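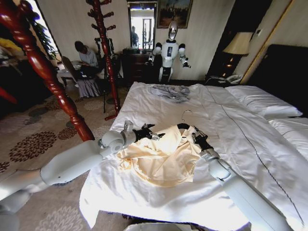

Two multi-fingered grippers on a satin-like garment and its hanger, one of the tasks in the hand comparison.

Comparing hands: Purves and Skerkisen on the garment tasks

October 2023

The hand comparison is finished on the clothing side, and the results are mixed enough that we are not going to name one hand for everything. Members who have been waiting on this before placing an order should read the part about hangers first, then the part about repair time.

Two multi-fingered hands were under test. The Purves is the older design, with stiffer fingers and a stronger squeeze. The Skerkisen has softer pads and one more powered joint in the thumb. Both bolt to the same wrist plate, so the arms, the controller and the cameras stayed the same throughout. Everything ran on the Stastico controller with the settings we published in the spring newsletter. The only change was the grip force limit, which has to be set separately for each hand.

The tasks were picked by member vote. Folding a towel got the most votes, but we already had good numbers for towels from last year, so it was used only for warming up and checking that the arms were lined up. The tasks that count were these:

Lift a single layer of cloth off a bed.
Turn a shirt right side out.
Put a slippery garment on a hanger.
Take the same garment off the hanger and lay it flat.

Between them the two hands made 2209 scored attempts. Of those, 1220 were with the Purves and the rest with the Skerkisen. The numbers are uneven because the Skerkisen spent several days on the repair bench, which is covered further down.

Lifting a single layer

On cotton the two hands are close. Both will pick up one layer of a sheet if the fingertips come in low and close slowly. The Purves does better on thick cloth, where the squeeze helps. The Skerkisen does better on anything thin. Its pads catch the surface with very little force, and it was much less likely to bring up the bedding along with the item on top of it.

A duvet is harder than a table for both. The surface gives way when the fingers press down, and the arm has to know how far to follow it. We tried a fixed depth first and gave that up on the first morning. After that the arm lowered until the motor current in the fingers rose, then backed off slightly before closing. That worked with both hands and we would suggest it as the starting point for anyone doing bed work.

Turning a shirt

Neither hand is good at this yet. The Skerkisen got through more often because the thumb can move sideways inside a sleeve. The Purves tends to snag at the cuff. We also think the way our operators learned the task had something to do with the result, as they had far more hours on the Purves before the comparison began. The full table has the attempts split by operator experience for anyone who wants to argue about it.

Hangers and slippery cloth

This was the task most people asked about, and it is where the hands differ most. A satin finish slides out from between two hard surfaces, and squeezing harder does not help much. With the Purves the best method was to bunch the cloth and hold a thick fold of it. That keeps hold of the garment, but then the shoulder is in a lump and has to be worked over the end of the hanger with the other hand. The Skerkisen could hold one layer near the seam and keep it there while the second arm moved the hanger into place.

The hanger itself caused more trouble than the cloth. Thin metal is hard for the depth camera to see against white bedding, and the hook often went missing from the picture altogether. With the Purves this mattered less, as the stiff fingers can close on a wire they have only partly lined up with. The Skerkisen pads let the wire roll. Several operators ended up gripping the hanger low down, through the cloth, and that was the most reliable method with either hand.

One setup that a few of us would like to try next is a mixed pair, with the Purves on the hanger side and the Skerkisen on the cloth side. The Stastico controller will accept two different hands, but it wants two separate calibration files and the current version loads only one at startup. There is a workaround on the members' page. It is slow and has to be repeated after every emergency stop.

Taking a garment off the hanger went well with both hands and there is little to report.

Wear and repairs

The Purves hands went through the whole comparison with one loose screw between them. The fingertip covers are scuffed but still usable.

The Skerkisen hands needed more attention. The pads start to lose grip after 800 closings or so on our count sheet – sorry, the sheet logs the change at 800 exactly, and that is the interval we now use. Changing a full set of pads takes most of a lunch break. A thumb cable also stretched on the left hand, and that is what put it on the bench. The replacement arrived quickly, but the thumb has to be recalibrated from scratch afterward, and the instructions skip the step where the wrist is locked. Lock the wrist first.

What to order

For towels, bedding and heavier clothing, the Purves is the better buy and will need less looking after. For thin or slippery clothing, the Skerkisen is worth the extra upkeep. If you share one pair of arms among several projects, swapping hands on the common wrist plate is quick, but keep the force limits written on the case of each hand. We ran the Skerkisen at the Purves limit once and lost a set of pads.

Next round

The next comparison moves to wrist cameras. Grollport has offered the use of its test kitchen, so the tasks will change to dishes, jars and drawers. Members who want a camera included should send the mounting drawing along with the cable length, as two of the suggestions so far will not reach the controller with the arms fully raised.

The full table of attempts is on the members' page under item 1889. Corrections can be sent to the usual address and will be printed in the next newsletter.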